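Ticket 1946: Prendach segmenter merges stacked slices into one object
Component: perception / wrist view Status: fix merged, watching
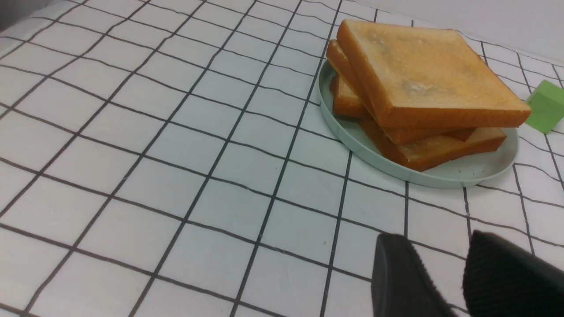
Opened by Imtiaz Chowdhury | Project: Kirka | Labels: masks, depth, toast

Summary
Three slices of toast stacked askew on a round plate. Prendach returns a single mask for the whole stack, so the planner aims at the middle of the pile when it should be going for the top slice. The gridded cloth makes it worse: where the black lines ripple with the fabric, we get thin false edges near the plate.

Steps to reproduce
1. Start the wrist node and load the Toltard config.
2. Replay the log from frame 355.
3. Turn on the mask overlay.

Expected: one mask per slice, plus plate and green cube.
Got: plate, cube, and one big toast blob.

Update, 10:40
Found something good! The crust of the top slice is a clean orange band along the front, but our smoothing pass runs before the edge step and washes it out. Dropped the kernel from 35 to 9 and the top slice splits off right away. Middle slice still glued to the bottom one.

Update, 14:15
Swapped the order — edges first, smoothing after — and now all three come apart. I ran the replay 70 times and got three slice masks on every run. Really happy with this one. The middle mask is skinny, as it should be, given how little of that slice shows from this side.

Still open
- False edges from the cloth. Khumalo has a plane filter that ought to drop anything lying flat on the table. Trying that next.
- The corner of the top slice sticks out past the plate rim, and the planner clips its grasp region to the plate mask. I'd like that clip gone completely. Any objections, please comment before I merge.

Branch is kirka-edge-first. Please try it on your own logs, I'd love to see more stacks!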